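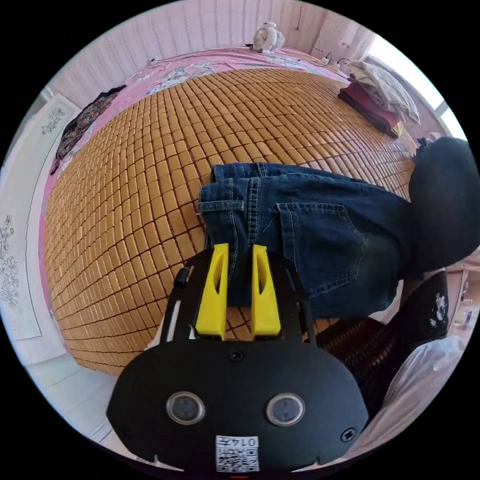
Week 6: The Public Apology and Its Relatives
Celebrity, Press and Audience - Koyama

Reading for this week: chapter four of the course pack, plus the two Gwynne transcripts. The second one is long. Read it anyway, the good part is on the last page.

1. Where we left off

Last week we dealt with the feud as a publishing schedule. Both sides need the other to answer, and both sides' managers usually have each other's phone numbers. This week one of them has gone too far and has to say sorry, or something that sounds like it from across the room.

2. Four kinds of statement

The full apology. Names the act, names the person hurt, stops. Rare, and mostly written by people without a publicist.

The conditional. "If anyone was offended." The offended party is now a theory.

The context statement. Begins with exhaustion, a tour, a difficult year. Some of it may well be true. Ask what work it's doing in the paragraph where it appears.

The notes-app screenshot. Technically a format, but it has its own grammar by now: lower case, no greeting, posted after 11 p.m.

3. Case: Takumi Katayama and the Prumport interview

Katayama, promoting the second season of Broltwood, spent most of a radio hour on his former co-star Reiko Hirano. The first statement ran to 774 words and mentioned Hirano once, in a list. The second ran to 70 and was much better received. Compare them line by line and mark every verb that has no person attached to it. "Mistakes were made" doesn't count double, although it should.

Note also Hirano's reply, which was a photo of her dog. Several outlets called this "breaking her silence."

4. How outlets handle it

Headlines like "slams," "claps back" and "hits out" are doing the job of a referee who has money on the match. Kaede Iwasaki's study in the pack looked at 193 headlines on the Katayama story. Watch her distinction between reporting a quote and reporting a mood - it will come up in October when we get to fan accounts.

5. For seminar

Bring one celebrity statement, printed. Cross out the first paragraph and see if anything is missing. Kohei Nomura is taking both groups and does not accept phones held up at arm's length.

The short paper is 2000 words on one statement and its coverage. Papers that apologize for their own length will be graded as examples of type two.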